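Jonna | floors and other regrets
@faltumflat

Thread on the pale wood floor, for everyone who saw me complain about it in September and asked how it was going.

It is going. The floor is beautiful and it hates me personally.

1/ Background for new people. The old carpet was the color of weak tea and had been since before I signed the lease. Landlord finally agreed to pull it up, and under it were 300 square feet of blond boards that had never done anything wrong in their lives.

2/ Quote from the first refinishing place was 2000 dollars. Quote from Ojārs Jõgi, who does floors out of a van and answers texts with a single thumbs up, was a good deal less. You can guess who got the thumbs up back.

3/ He took 4 days. He said "don't walk on it in shoes" and then walked on it in shoes.

4/ What I'd pictured: calm, Nordic, a person who owns one chair. What I got is a surface that displays every single item I put down on it like it's for sale.

5/ On the carpet I could leave stuff lying around for a week and it sort of sank in. A pale floor gives you nothing. A raisin looks like an incident.

6/ And yet white things disappear. Dark sock, visible from the street. White cup, you find it with your foot.

7/ Floor as of this afternoon: 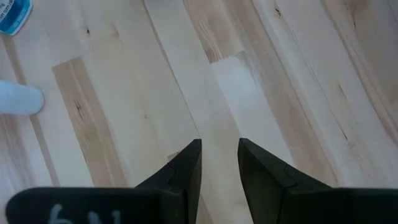
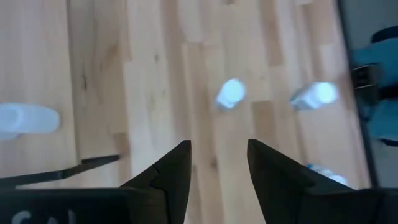
8/ Several of you want to know what finish it is. It's a matte water-based one called Coltus. Ojārs offered me a shinier one (Fakir, I think, he was mumbling) and I said no because I did not want to see my own face while looking for a sock.

9/ Matte was the right call. It hides dust until about 4 in the afternoon, when the sun comes in low and presents you with the full report.

10/ Things I've tried for keeping it clear:
a basket by the door (now full, now also on the floor)
a rule that nothing goes down unless it's furniture (lasted through lunch)
getting up ten minutes earlier to tidy (no)

11/ The one that sort of works is stupid. I pick one end of the room and go along the boards, following the lines like I'm mowing. Whatever I reach gets picked up. I don't sort it, I don't have feelings about it, it goes in the bag and the bag goes on the bed. Then I can't sleep until the bag's empty. Cruel but effective.

12/ Takes me nearly 58 minutes if I count the part where I sit down and read something I found in the bag.

13/ @tematbridge asked if I'd do pale wood again. Yes. Obviously yes. I lie on it when it's hot out and feel like a person in a catalog.

14/ But if you have kids, a dog or a personality like mine, get a sample board and leave it on your current floor for a week. Put a cup on it. Put some crumbs on it. See how much you like being told about yourself.

15/ Also the boards click in one spot near the radiator – only at night, only when I've just gotten comfortable. I texted Ojārs about it. Thumbs up.

16/ People asking about rugs: I just paid to get rid of a carpet. Let me have this for one winter.

17/ (I have a rug in my cart. It's tea colored.)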